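Growing Corn in a Side Yard: A Talk with Buppha Inthanon

Buppha Inthanon grows sweet corn on a strip of ground between her driveway and the neighbor's fence in Vusstead, and she can talk about it all afternoon (I know, I let her!).

"People think you need a field," she told me. "I have 32 plants. It's plenty, if you put them in a block."

The block is her big subject. Corn is pollinated by wind, and a single long row loses most of its pollen to the lawn. Her first September she picked cobs with more gaps than kernels. "I was so mad at that corn. Then I read up on it and got so excited I couldn't sleep."

Now she plants six short rows and waits for warm soil, however nice the weather looks. She waters deeply once the tassels show, and when the silks go brown she peels back a little husk and pokes a kernel with her thumbnail. Milky juice means it's time to pick. 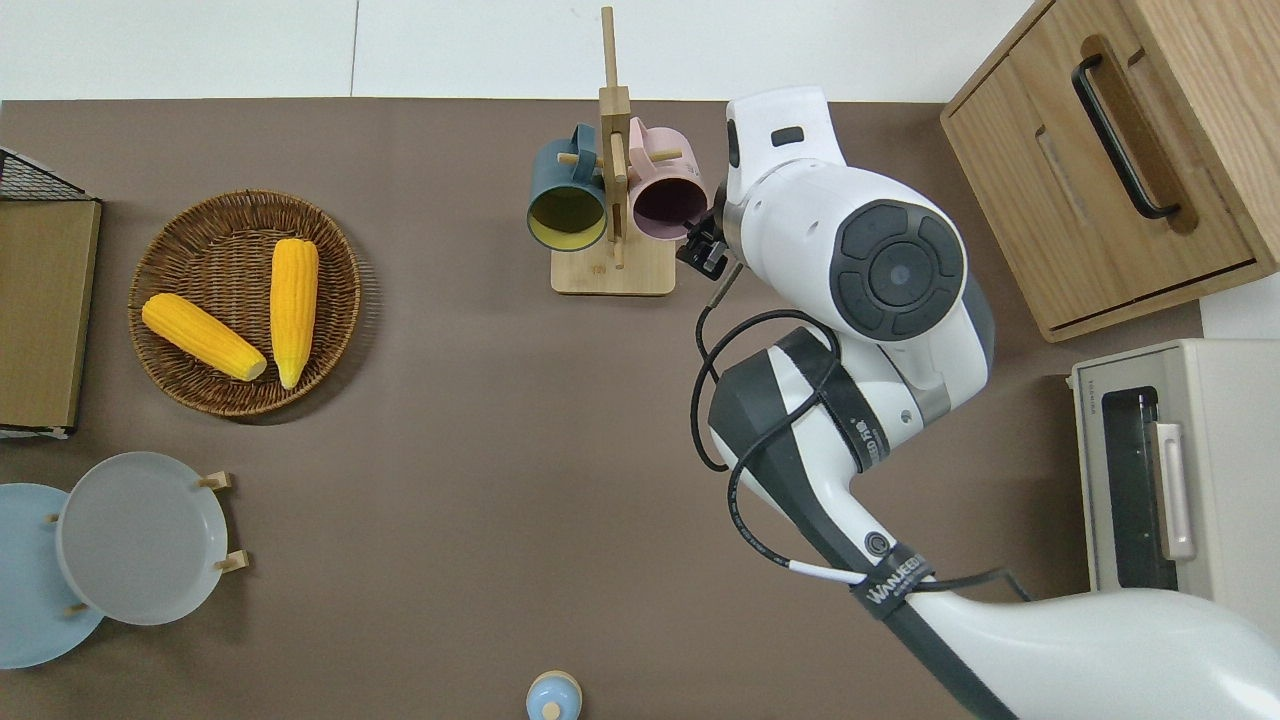

Raccoons are the other half of the story. She lost more than 2 dozen ears to them one night and still laughs about it. "They know the exact day. I should just ask them!" A low electric wire fixed that.

She's already marked out next year's rows, and she wants to try a white variety beside the yellow. Her neighbor, Clifford Sutherland, has offered her his side of the fence too. "I said yes before he finished the sentence."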